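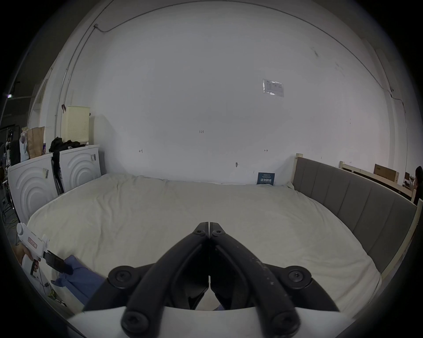 Mattress station, one gripper on the blue cloth, the other with its fingers nearly shut.

Workshop > Notebooks > Hand grippers > Mornton

Notebook Parts Jobs Downloads Contact

This site uses cookies to remember your settings. Accept / Manage

Saturday, September 26, 2026

Pair B, hand grippers, mattress station at Mornton. Service, and a fresh set-up before the cloth work carries on. Counter on the logger stood at 2372 closes when I took the pair off the hook, so the pivots were due anyway.

Complaint on the sheet was "right one bites crooked, lets go of thin cloth". Left one has no complaint against it but I did both. They get used as a pair and it is a nuisance when one feels different in the hand.

Before stripping anything I closed the right gripper slowly on a strip of paper, tips only, and pulled. The paper came out on one side and held on the other. Same test on the left held all the way across. Swapped the paper for a folded duster and both held, which fits with what the sheet says. Thick stuff is fine, a single layer of cotton slips.

Strip-down, right gripper:

Trigger cable off first, then the fingers. Pivot screws came out without a fight, apart from the left hub, which had been put in with far too much threadlock. Warmed it with the small iron and it gave. Please use a drop, from the blue bottle, and wipe off what squeezes out. There was a ring of dried threadlock under the head and some of it had crept into the hub, and I think that is half the stiffness we have been complaining about since the spring.

Bushes: left hub bush worn oval, enough to feel with a fingernail. Right hub bush good. Changed both. Spares are the Tanico ones in the shallow drawer. The bag in the deep drawer marked "bushes old" is the wrong bore and I have now moved it to the scrap tin so it stops catching people out.

Fingers: no cracks. Checked round both tip screws under the lamp, where the last pair went. A bit of shine on the inside faces from rubbing, not worth doing anything about. One tip screw was loose by a quarter turn. Nipped it up. These go into plastic, so stop as soon as the head seats. I have a finger in the drawer with a stripped hole from last December if anyone wants to know what happens otherwise.

Linkage cleaned with a dry brush and then a cloth with a little alcohol. A surprising amount of lint in there, mostly dark, packed in behind the inner panels. No grease on the linkage. Someone had put grease on it. Grease and lint make felt, and the felt was jamming the last part of the travel, so the trigger came to its stop before the tips were fully together. Dry PTFE only, one puff per hub, fingers held open while it dries.

Back together and set up on the Sorensen plate. Order that worked for me:

1. Fingers on, pivot screws in loose.
2. Close by hand until the tips touch. Look at the gap from the back, against the window.
3. Nip up left hub, open and close a few times, nip up right hub.
4. Check full opening against the slot gauge. It should read 70 mm at the tips. Right one read short the first time, I had the cable one notch too tight. Let it out and it came right.
5. Paper strip again, both edges.

After that the paper held on both edges, three tries out of three. I then did the left gripper the same way. Nothing worn in that one, only lint.

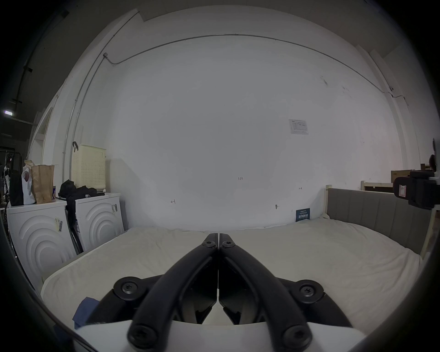 Took the pair over to the bed for the cloth check, since the bench test only tells you about the tips. The navy cloth was on the lower part of the mattress, bunched up as usual. What I look for is that I can pick up one fold without scraping the cover underneath. If the fingers sit too steep they dig in, too flat and the knuckles touch before the tips do. I went along the near side and then over towards the headboard, which is the awkward reach. The housing wants to knock on the upholstery there. Roll the wrist out a little and it clears.

Right gripper now picks up a single layer and keeps hold of it when I shake it. Left one the same. They feel alike on the trigger, or near enough that I stopped noticing which was which.

The view from the gripper camera is as it should be. Tips meet near the middle, wall and headboard both well in. I cleaned the lenses with the soft cloth from the tin. Don't use the duster, it has alcohol on it and it has been on the linkage.

Things I did not fix:

The trigger return on the left is a touch lazy when the cable is bent sharply. Works, but I'd like a new outer on it. None in stock. Have added two to the Umadgate order.

Red-edged label on the housing is starting to lift at one corner. Stick it down or replace it, but it has to go back in the same place as the other one, or the pair gets racked the wrong way round.

Green cables still in a tangle on the floor over by the rack. I moved them back with my foot and that is all I did. They want clipping up properly, you step right over them when you back away from the bed with both hands full.

Washing machines: I would rather we did not rest the grippers on top of those between runs, there are bags and clothes on them and that is where a lot of the lint must come from. Hook or bench, please.

Wall marks left alone. If the bed has to be shifted, put it back to where it was before touching anything on the grippers, otherwise you end up chasing a fault that is only the reach being different. I lost a morning to that once.

Small sign stays propped up behind the mattress. No lying down on the bed, and no sitting on it to do up screws either, the screws go down the side and you will never see them again. Bench for screws.

Parts used: two bushes, one pivot screw (head was chewed), a drop of threadlock, one cable tie.

Tools back in roll except the small driver, which I have left in the cup on the Sorensen plate because the pivots should be checked again after the first long session. Give them a turn with two fingers, no more. If one moves, write down which hub and which gripper in this book before you tighten it.

Counter reset to zero on both. Next service at the same interval, sooner if the paper slips.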